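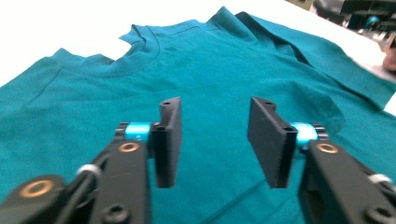 Dando foam folding board, large, white
Reviewed by Eirlys Kemeys, 13 Oct 2020

I put off buying one of these for ages because it sounded so silly. A board! For folding T-shirts on! I have a perfectly good bed for that, and a couch, and the top of the dryer. But my back had started complaining about leaning over the bed, and the Dando was on sale at Totel, so into the cart it went (along with a set of Vukau hangers I didn't need, but that's another review).

It's one big slab of white foam board that you lay on a table. No hinges, no flaps, no instructions. If you've used the Ramasamy flip-folder you'll know the kind with panels that swing over and fold the shirt for you. I had that one for three years and it was fine until a panel cracked. The Dando does none of the work, so if you want speed, stop reading and get the flip kind.

What I do like is the surface. Cotton knits stay where you put them. On bare wood my tees used to skate around every time I brought a sleeve in, and I'd end up with one side longer than the other and start over. With foam under it I can smooth the body out, bring the sides in, then take the hem up to the collar, and the first fold is still sitting there when I get to the second. It's also nice and light to carry.
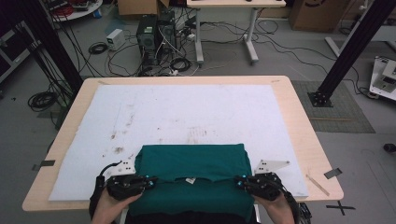 Size is good too. It takes up nearly all of my kitchen table, and there's room to lay out an adult tee with the sleeves spread and still have space for the finished pile. I like to pull the shirt toward me for the last fold and let the bottom hang over the front of the table a little, then slide it back on. Probably not the official method, but it gets the wrinkles out of the front!

Now the gripes. White was a terrible choice. It picks up every smudge, and a damp cloth only gets you so far. Pen is even worse. I thought I'd be clever and draw myself some guide lines so all the shirts would come out the same width, and I gave up on that idea within a week but the ink is there for good. Use masking tape if you want guides.

The other thing is that it does nothing for thin, clingy fabric. Soft tees still bunch up when you grab them in the wrong spot, and then you have to shake the whole thing out and lay it flat again.

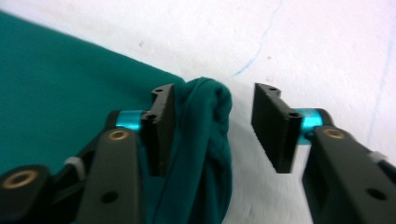
Teal fabric, bunched up in the middle.

Would I buy it again? Yes, in gray if they made it. My sister wants one, so I'll be watching for another sale in December. Four stars from me, and the missing one is for the color.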